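Nanard open day, kitchens and tableware
May 16, 2020

We got to Nanard a little after opening and left the car by the loading bay, where the signs sent us. The building used to be a seed warehouse. Cuven took over the ground floor in December for its kitchens, and Van Dijk has the floor above for tables, chairs and dishes. Between them they list 2,466 items on show.

The kitchens are set up as complete rooms with walls on three sides. Most have working water. The ovens are built in at chest height, and the doors can be opened and shut as often as you like. I liked the dark fronts less than I expected to — every fingerprint shows under those lights.

Upstairs is one long hall with a wood floor and poor signs. We missed the glassware completely and had to go back for it. The plain white dishes take up the first half. Patterned pieces are further on, sorted by maker, with Pokex on the low shelves along the windows. A Pokex dinner plate was $6, and seconds were in crates by the stairs for less. I went through two crates and found mostly saucers.

The staff said the hall holds 1,000 people, and it was nowhere near that. Coffee was free until noon. The tour of the storage floor was short and mainly about shelving, so skip it if you have children with you.

One corner of the building has been fitted out as a small home, and we stayed there longest. The table is oval and white, with white chairs that have openings cut in the backs. A light blue waffle cloth lies over it, and the dishes are a mix: a white plate with a green rim, small flowers and the words "an expanse of forest," a pink plate, stainless steel bowls, and a red tea cup with a lid. I wouldn't have put those together in a store, but I'd eat from them.

Comments

plumtree44: Did they have the waffle cloths for sale? I only saw towels.

Reply from the author: Yes, next to the register upstairs.

hallway_light: Over 1,155 steps on my counter and I still missed the glassware too.

Contact | Copyright Open Door Visits | Back to top 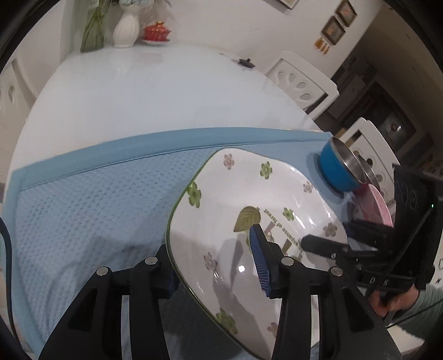
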